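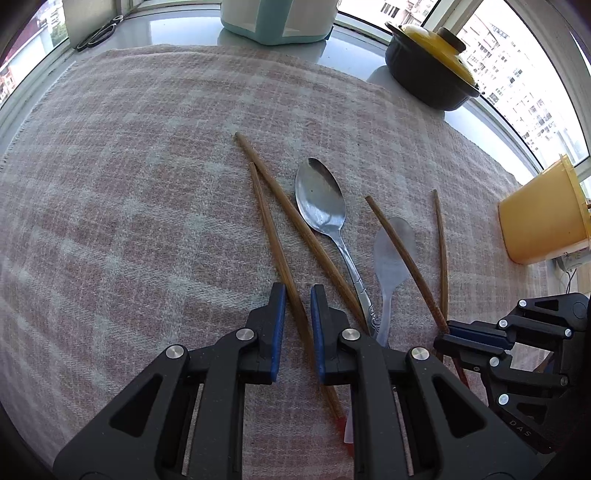

*Wooden chopsticks and a stainless steel spoon on a pink-and-white plaid cloth.*

**Clorkgate's lending table opens in March, with place settings for anyone who wants to borrow them**

Anyone in Clorkgate who has ever invited more people to dinner than they own spoons for will soon have somewhere to turn. Mimby, the kitchen-sharing project on Shibata Lane, is opening a lending table this March, and everything on it can be taken home free of charge.

The collection holds 509 pieces of cutlery and 848 pieces of crockery and table linen, all of it given by people who live nearby. There are chopsticks in wood and lacquer, soup spoons, serving forks, rice bowls, side plates and a very good heap of checked cloths. Very little of it matches, and we love it that way!

Borrowers can take whatever they need for up to 10 days. A household having two extra guests is as welcome as a street planning a party, and you don't have to live in Clorkgate to join. Bring something with your address on it the first time you come, and we'll write you a card while you wait.

The idea came from Yae Ogura, who has run Mimby's Sunday lunches from the start. "We kept lending things out of our own cupboards," she said. "Someone would come in for soup and go home with half a dozen bowls in a carrier bag, and then their neighbour would ask whether we had any more. So we thought, let's put it all out properly, with shelves and a book to sign. I'm delighted with how it looks. My favourites are the plain wooden chopsticks, which go with everything, and I always like to put a spoon beside them so people can eat however they want to."

Pieces are stored by use, so the things for soup sit together and so do the things for noodles, fish or pudding. Cloths are folded on the long shelf by the window — please do unfold them and have a look, as the nicest ones are often at the bottom. Anyone who would like help putting a table together can ask, and we'll happily spend half an hour laying things out with you.

The shelves were built by Wumitz, the joinery workshop next door, who also made the sloping trays that let you see the spoons without tipping them all out. We are very grateful to them, and to everyone who carried a box up the steps.

We ask for things to come back washed and dried. Wooden pieces should be washed by hand and kept out of the dishwasher, and cloths can go in with your ordinary wash. If something gets broken or lost, tell us and we'll cross it off.

The table opens on a Sunday, straight after lunch, with tea and rice cakes for all comers. More donations are welcome too. We are short of small forks, large serving spoons and anything suitable for children — and we could always use another teapot.

**Press enquiries and donations:** ask for Yae Ogura at Mimby, Shibata Lane, Clorkgate.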